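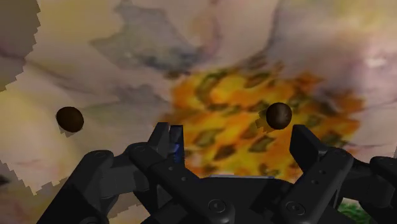
Viorica Cârstea
Club secretary and second-year student, Privlow Robotics Club

July 26, 2024

We spent most of this week in the simulator. The task is called Fitetti: the gripper has to pick up two small dark balls from a patterned surface and put each one in a tray. I wrote the first script and Paraschiva Roman did the camera side.

The marbled background was her choice. She wants the detector to cope with a busy surface, and the orange patch is a fair test of that. The shadows still have jagged edges. I raised the shadow map setting but the run got too slow on the club laptop, so I put it back.

We did 200 runs with the fingers starting open. 18 failed, mostly on the approach. I've saved the logs in the Ilie folder if anyone in the club wants them.

Next job is the closing speed. Paraschiva has the laptop until then.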